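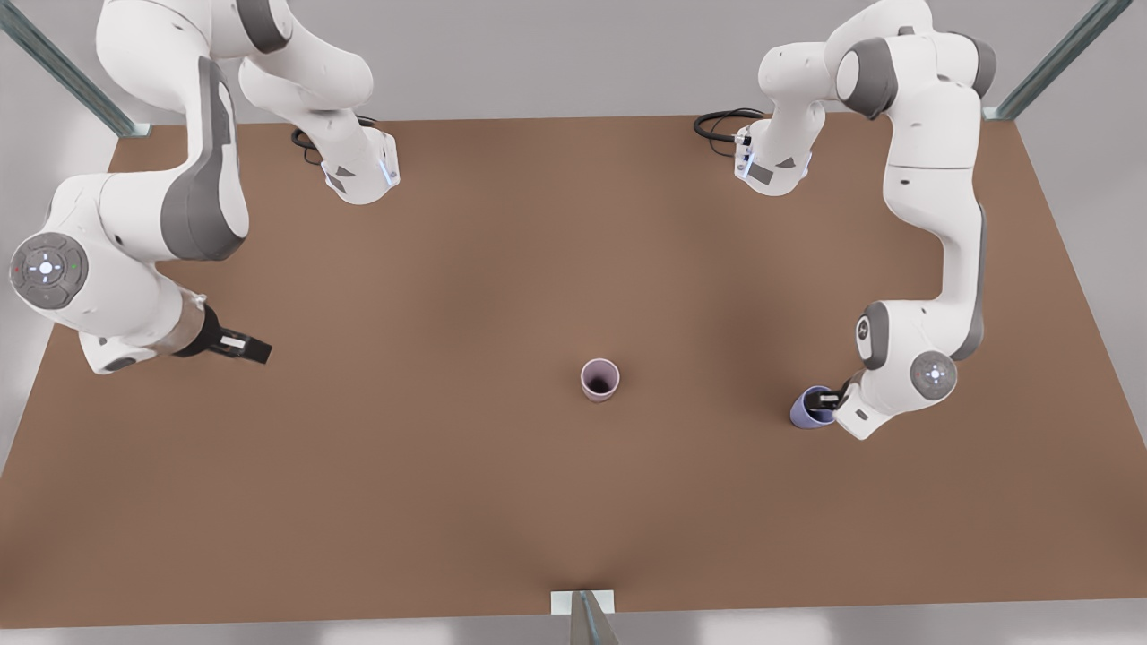

One of our first testers wrote back after an afternoon with the leader arms that two-handed teleop felt like patting your head and rubbing your stomach, and then on the tenth try it suddenly didn't. We love that note, and it's pretty much why this set exists!

# Prolora Cups

Teleoperated demos of a two-arm robot stacking cups in simulation. A person moves a pair of small leader arms by hand, the simulated arms follow, and we log everything.

## What's inside

- 1,286 episodes, all driven by people (no scripted motion)
- 700 of them use both arms in the same episode
- 14 joint values per step, seven for each arm
- gripper opening, cup poses and an overhead view

"Left" and "right" always mean the robot's own left and right. The overhead view looks back at the robot, so its left arm shows up on the right side of the picture. This trips up everyone once, us included.

## Getting started

```
pip install prolora
prolora fetch cups
prolora replay --episode 19
```

Episode 19 is a fun one to start with. The operator changes their mind about which hand to use, and you can watch the whole rethink in the joint traces.

## Known issues

- Short pauses before a grasp are left in. Trim them if your policy learns to hover.
- Failed stacks are kept and marked `success: false`.
- Gripper force is clipped in the Clondham episodes; the Mernell ones are fine.

## Changes

Jan 25, 2026: fixed swapped wrist labels, please download again. Handover demos should land in February, and we can't wait to see what you train on them.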